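Clurimar Fund
Report on the second grant period, Mullemgate and Drarkwood toy libraries
Prepared by Şükran Ateş

You asked for a report on progress against the plan. I will give you the numbers first, then say which of them I would lean on.

Loans in the period came to 753 across both branches, against 408 in the period before. On paper that is the best growth we have had since the libraries opened. I would be careful with it. In June we changed how a loan is recorded. A box that used to go out as one loan is now entered as separate sets, so a family taking home a farm set and a train set shows up twice. I went back through the Mullemgate cards by hand and believe a good part of the rise comes from this change. I can't tell you how large a part, as the Drarkwood cards from before June were not kept.

Member families now stand at 90. That figure I trust more, but it counts anyone who signed the form. We have 22 families who joined and have not borrowed anything. The plan called this group "newly engaged." I would call them people who filled in a form at an open day because the form was next to the coffee.

The Younis catalog

The largest single cost this period was the Younis catalog system, which was meant to end the problem of incomplete sets. The promise was that staff would check each returned set against a list on screen and the missing pieces would be flagged. The lists themselves are good. The checking takes much longer than the supplier's demonstration suggested, and on a busy Drarkwood morning it gets skipped. Sets then go back on the shelf marked complete when they are short. Parents have noticed, and two have told me they preferred the old paper tag.

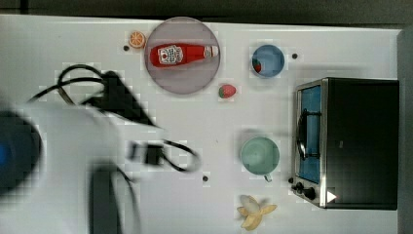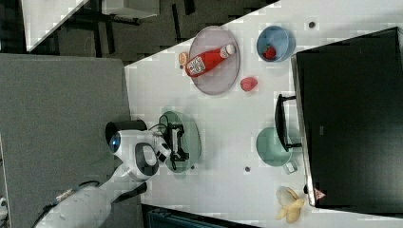
Pretend food remains the most borrowed category at both branches, ahead of puzzles and building blocks, and it is also where our losses are worst. The plan proposed replacing it with large one-piece toys on the grounds that they are cheaper to keep whole. I don't support this. Families borrow the food sets because a child can put a ketchup bottle on a plate, set a strawberry beside it and have a meal to serve, and no ride-on truck does that job. What I would support is smaller sets, with fewer pieces to check and a spare parts drawer at each branch. Drarkwood has started a drawer without waiting for approval. I have no figures for it yet and would not believe any that came from so short a trial.

Outcomes

The grant agreement asks us to report on "improved play at home." We used the survey you supplied. Nearly all the replies were positive, and I attach very little weight to them. It was handed out at the desk by the same person who decides whether to waive a late fee, and the lowest answer offered was "somewhat improved." If you want to know what happens at home, the questions need rewriting and someone outside the library needs to ask them. A few phone calls to families who have stopped borrowing would teach us more than another round of the same sheet.

Spending

We are within budget overall. The cleaning line is overspent and the training line is underspent, mainly because the second Younis training session was canceled by the supplier and has not been rebooked. I have asked for the fee back and have had a polite reply with no money in it.

Requests for the next period

Permission to move the unspent training money to spare parts.
Agreement on one definition of a loan, in writing, before the next count starts.
A decision on whether the Younis license is to be renewed. My own view is that we should ask for a shorter term at a lower price and keep the paper tags going alongside it until the returns desk can show that the screen lists are being used.

The branch tables and the Mullemgate card count are in the folder sent with this report.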